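Re: Reset rules for tabletop pick and place, do you really need them written down?

sitaser_bench
2019-10-05
We finally wrote ours down and I'm so glad! Bowl goes near the back of the table and stays empty, produce in front of it, nothing touching anything else. Whoever resets also turns the corn to a new angle (everybody leaves it the same way otherwise, me included). If a run gets bumped, we toss it, no arguing.
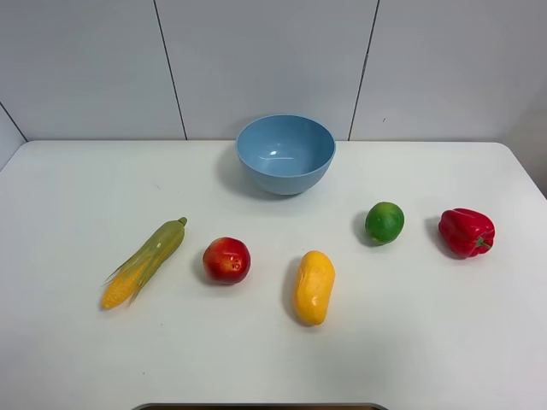 Shona Jardine replied:
Don't love the no-touching rule. Real kitchens are messy, and your policy will fall apart the first time a lime leans on a pepper. We allow contact in 2 out of every 17 resets.

butach31
Agree with Shona on contact, but put it in a separate set with its own label. We mixed ours in August and I'm still sorting it out.

sitaser_bench
OK, separate set I can live with. Still tossing the bumped ones though!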